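Paper notebook, Ditside
4/22/25

Flax pulp again, and I'm in a very good mood about it. The batch that Gudrun and I put through the beater came out long and silky, with hardly any knots, and when I stirred a pinch into a glass of water and held it to the window it hung there like smoke. I've been chasing that look since March!

What changed: a longer soak before cooking, a gentler cook, and then a slow start in the beater with the roll up high. Teodor Ekström argued for the slow start and I owe him a coffee. I used to bring the roll down as soon as the fiber was circulating, and I think I was cutting it before it had a chance to swell. The beater's counter read just over more than I'd planned -- well past 2,000 by the time I switched off -- and the fibers were still long.

Fiber in: 171 g dry, all from the last bag of Asetti flax. The next bag is from the same supplier but looks a shade grayer, so don't mix them in one vat if you want the sheets to match. I've written on both bags.

Pulling sheets was slow going. Drainage on flax this well beaten is a lesson in patience, and the mold has to be held dead level the whole time or the pulp creeps toward the low corner. Gudrun's sheets were more even than mine. She stops shaking much earlier than I do and just lets the water leave. I tried it her way toward the end of the vat and my last sheets were my best by far (if you're reading this, Gudrun, yes, you were right about my elbows too).

Couching went fine onto the old wool felts. The newer felts shed, and a few blue hairs ended up in the top of the stack. Pick them out with tweezers while the sheet is damp and don't be tempted to rub.

Pressed in the Sjöberg, brought down in stages with a good rest between each. No blowouts at the edges this time. I'd put that down to the resting, though the pulp itself was also much stronger than last month's.

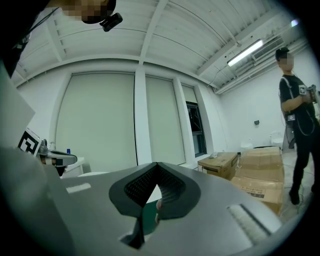
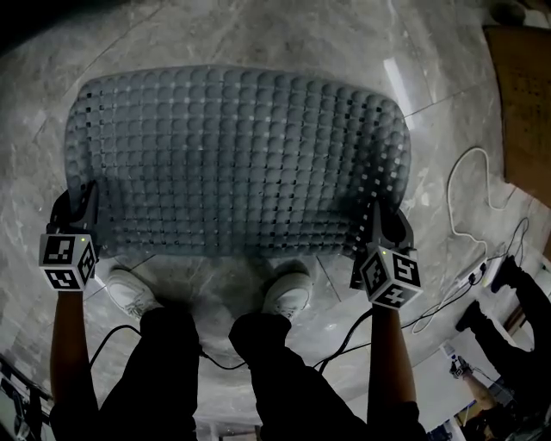
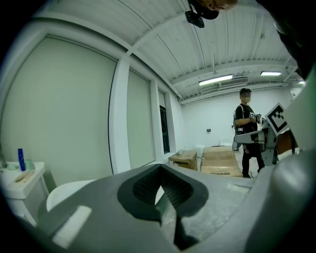
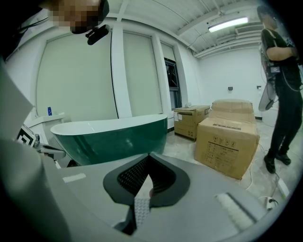

Texture is what I want to go after next. Flax shrinks so hard as it dries that it'll take a print from almost anything it's held against, and I'd like to use that on purpose instead of just getting felt marks everywhere. The dark gray mesh panel in the second picture is very close to the surface I have in my head: rows of small rounded bumps, tightly spaced, with square gaps in between. A sheet dried under light weight on something with that pattern ought to come away with shallow dimples and a faint raised grid where it sagged into the gaps. I also like how the far edge catches more light and the near edge goes into shadow, and I want the paper to do the same when it's tilted -- almost plain from the front, then full of relief from the side. We'd need a much finer version for anything smaller than a wall piece, and the bumps would have to be smooth enough that the sheet lets go.

Things to try for the texture sheets:

Double-couched flax, thin on thin, so that the back stays fairly flat and the front takes the pattern.

A single thick sheet, for comparison. My guess is that it'll bridge over the low spots and we'll lose most of the detail, but I've been wrong about flax plenty of times.

A bit of cotton linter in the vat. Less shrinkage, softer edges, and it might be kinder to the mold.

Leaving one sheet completely unrestrained on a line. It'll curl like a potato chip, and I want to see how much pull we're dealing with.

Drying notes on the current stack: half the sheets are brushed onto the boards and half are in the blotter box with the fan on low. The ones on the boards already have that lovely hard rattle at the corners. Please leave them up for 2 full days even if they look done. Last time I peeled too early, and the centers cockled overnight in the folder.

Sizing: haven't decided. The Nulldale printers asked for unsized, but they also want to letterpress with very fine type, and I'd like to send them a small set with a thin gelatin size alongside the plain ones. Teodor thinks the gelatin will darken the sheet. It did on the abaca, a little. Test on trimmings first.

The leftover pulp is drained and bagged in the small fridge, top shelf, labeled flax long. It'll keep for a week or so. Use it for patching or for little cards, but please don't put it back through the beater, it's perfect as it is!

Still to do: rinse the deckle properly (there's pulp drying in the corner joints), order blotters, and ask Gudrun where she got the wide goat-hair brush.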